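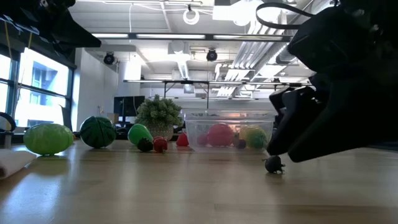
Home Tips › Pets

Getting dog hair out of a fabric couch

Two winters with a shedding kelpie cross and I've finally found a method I love! Pull on a damp rubber glove and drag your hand across the cushion in one direction only — the hair rolls up into fat little sausages you can just pick off. So satisfying.

For the seams, an old toothbrush does the job beautifully. Then vacuum, sprinkle on 90 g of bicarb, leave it while you have a cuppa and vacuum again.

Throws go in the dryer on cool for 7 minutes before washing, and don't forget to empty the lint filter afterwards (ours fills right up!).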